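Home News Business Community Sport Contact
Search this site Enter keyword Go

Skellirwood parts room to sort its small stock by June
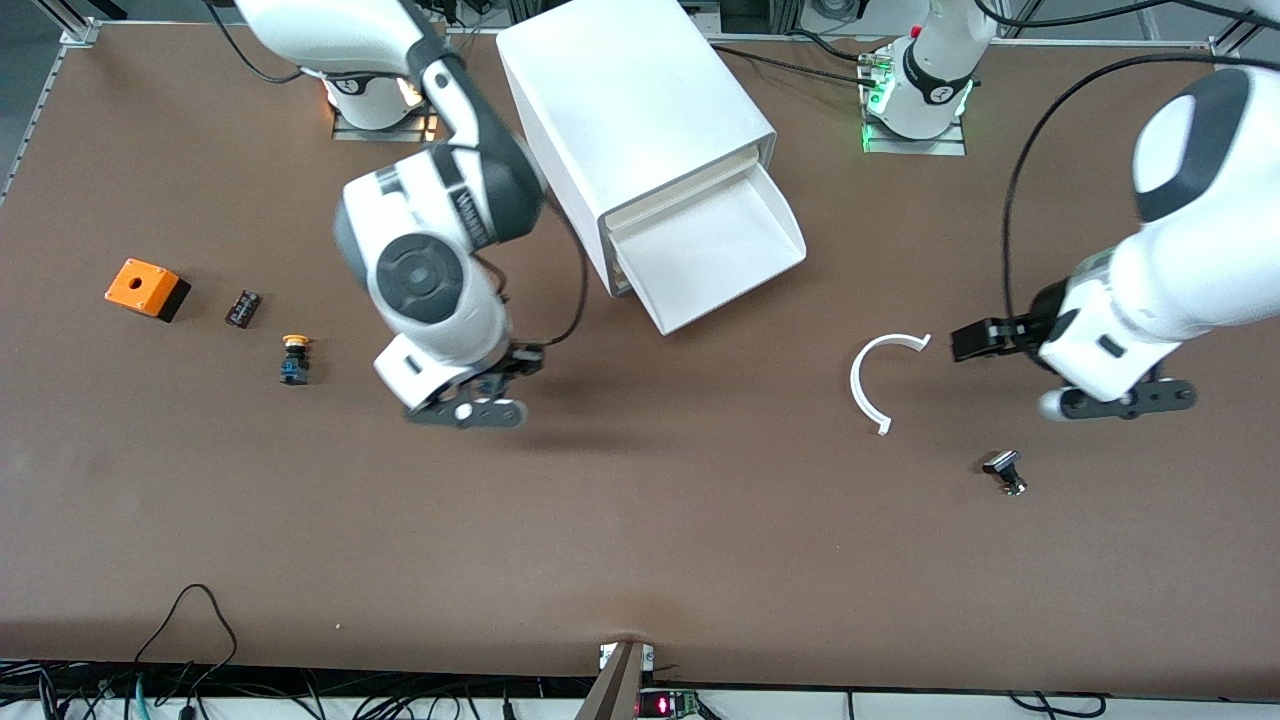 Drawer cabinets to replace mixed boxes

The shared parts room at Skellirwood is moving its small industrial parts out of mixed boxes and into drawer cabinets, a job it expects to finish in June.

The room serves 11 workshops on the Renden estate. Members borrow or buy fittings, brackets and other small pieces there, and until now most of the stock has been kept together in deep boxes on open shelves. A member survey this spring drew 66 replies, and the most common complaint was the time spent digging.

Under the new plan, parts are tipped out on a large table, matched by type and put away in plastic drawers. Each drawer will carry a printed label with the part name and the shelf it belongs to. Anything that can't be matched goes into a separate tray, where members can claim it until the end of the month.

Mensah, the firm that runs the room, has set aside $1,000 for drawers and labels. It said the oldest boxes would be done first – some have not been emptied since the stock was moved over from the Kesby building.

The counter will stay open during the work, but it will close at 3 p.m. instead of 5 p.m. Members who need a part in the afternoon are asked to send in a request before noon.

A full list of drawers will be posted by the door once the last shelf is done. The room has 61 boxes to get through.

Comments (3)

benchend
Good news. I bought a bag of brackets twice last year when there were plenty in the back.

RendenUnit4
Will the drawers be sorted by size as well as type? The old Kesby room did it that way and it was easy to use.

tlathe
3 p.m. is too early for those of us on the late shift. Could it stay open one evening?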